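Joklow Clip-On Reading Light, three months in

I bought the Joklow in July to replace a Fusell lamp whose hinge had gone slack. I wanted a light that would clamp to a shelf or the edge of a bench, stay where I put it, and be bright enough for small print and small screws. It mostly does that.

The clamp is the best part. It opens wide enough for a thick tabletop and has rubber on both jaws, so it hasn't marked the oak. The neck is stiff. You need two hands to bend it, one on the clamp and one near the head, but once set it doesn't droop. There are 3 brightness levels, and I use the middle one for nearly everything. The lowest is fine for reading in bed next to someone asleep.

I've used it for books, mending, and close work on small parts. The light is even and slightly warm, with no hot spot in the center.

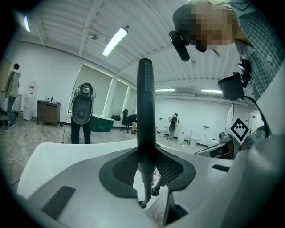
Emrys Dafis wrote in to say that his started flickering on the highest setting after a few weeks, and that a different wall plug fixed it. He also finds the cord too short for a bed that isn't right next to an outlet.

I haven't had the flicker, but I agree about the cord. Mine runs to an extension under the desk. The switch is on the cord too, a good way down from the clamp, and in the dark I usually have to feel for it.

The Livness model costs more and has a dimmer wheel on the head. If you change brightness a lot, get that one. For a light that stays in one place, the Joklow is good enough, and I've ordered a second for the sewing table.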